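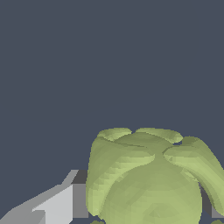
1/ Grasp planner notes, Dec 19, 2024
A thread on what changed in Norimo, the grasp planner I maintain, since the June release. Mostly collision geometry, some scoring, one annoying bug. The render at the top is from the simulator, close in on a lumpy green object with gray hardware beside it.

2/ Why lobed objects
Boxes and cans were fine back in June. Anything with folds was bad. A lobed shape has notches and ridges, and the old planner treated the whole thing as one convex hull. The hull fills in every notch, so the planner thinks there is solid surface where there is only air.

3/ What that did to grasps
The planner would pick a contact point on the hull, the fingers would close to that width, and they would stop short of the real surface. In the log it looked like a good grasp with zero contact force. I spent a week blaming the force controller for this. The force controller was fine.

4/ Convex decomposition
Norimo now splits each mesh into convex pieces at load time. The cap is 27 pieces per object. I tried higher caps and the planning time went up faster than the grasp quality did. You can set your own cap in the object config, and the pieces are cached next to the mesh.

5/ Mesh resolution
I get asked why the meshes are so coarse. You can pick out the triangles on the green one without trying. The visual mesh and the collision mesh come from the same source file, and I keep both low on purpose while I'm debugging. If a contact normal looks wrong, I want to be able to find the face it came from.

6/ Contact normals
Related problem. On a coarse mesh the normal jumps when a contact slides from one face to the next. The old code took the normal of the nearest triangle. The new code blends over the neighbors inside a small radius. The radius is in meters, so check your units. I had a mesh in millimeters and every normal came out identical.

7/ Sampling
The planner draws 1000 candidate grasps per object, throws out the ones in collision, and scores what is left. The draw is seeded now. Same seed, same object pose, same candidates in the same order. This should have been there from the start. Comparing two runs before that was mostly guessing.

8/ Scoring
Two terms carry most of the weight: how well the contact normals line up with the closing direction, and how far the contacts sit from a crease. The crease term is new. A fingertip that lands in a fold can score well on alignment and still have almost no area touching.

9/ How a crease is found
Nothing clever. Walk the mesh edges, measure the angle between the two faces, flag the edge if it bends inward past a threshold. Then compute distance from each candidate contact to the nearest flagged edge. It runs once per mesh and goes in the same cache as the convex pieces.

10/ Approach path
The planner used to check collisions at the pregrasp pose and the final pose, with nothing in between. With a straight approach and a box, you get away with that. With an object that curls outward at the side, a finger can clip the overhang on the way in. Norimo now checks 10 poses along the approach.

11/ The annoying bug
Neighboring objects were dropped from the collision world if their origin was outside the workspace box, even when part of the body was inside. So the planner would happily route a finger through the end of something. The filter tests bounds now – not origins. One line changed, two days to find.

12/ Camera placement in sim
I keep a close virtual camera for contact work and a wide one for approach work. The close one is bad for judging layout but good for seeing whether a fingertip sits flush. Plain background, even light, no textures. Textures hide penetration.

13/ Logging
Every plan now writes one file with the seed, the object poses, the top nine candidates and the reason each rejected grasp was rejected. Coridora, the log viewer, can open these and step through the candidates. It needs the current build. Older ones will load the file and show an empty list.

14/ What still doesn't work
Soft objects. Everything here is rigid, including things that would not be rigid in a kitchen. The fingers stop at the surface and the surface does not give. I have a branch in the Fultgate repo with a simple compliance model, but it is slow and I don't trust the numbers yet.

15/ Upgrading
Delete the mesh cache before the first run. The old cache format is read without an error and you will get the single-hull behavior back. I'll add a version check. The config keys for scoring were renamed, and the old names are ignored with a warning.

16/ Next
Replanning during the approach when the object pose estimate moves. Right now a pose update cancels the whole plan and starts over from sampling. I'd like to keep the candidates and only rescore them. If you have a mesh that breaks the decomposition step, send it with the config file you used.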